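Let the Young Players Finish School First

Every September the same thing happens in women's volleyball. A club from abroad calls a college player who has one year left, and she has 4 days to answer. People around her say it is a great honor. I agree, but I think the calendar is cruel.

I played 5 seasons in a small league, for a club named Istora, and I signed my first contract before my last exams. My coach, Danuta Wasilewska, told me to wait. I did not listen. When my knee went bad at the start of the second season, I had no diploma and a salary that ended in 10 weeks.

Clubs say they cannot wait because the season cannot wait. But Erach does it already - they sign a player in spring and let her come after graduation, and they still finished in the upper half of the table. Of the 13 women on their list, most have a degree or are close to it.

I would like to see this written into every contract as a normal right. A player should not need a kind manager to get it. The college coaches could also help, if they talked about money and injuries as openly as they talk about serving.
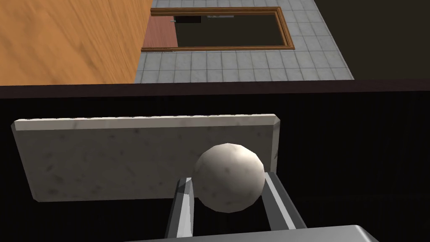 My own degree came much later, from evening classes, and I still think Danuta was right.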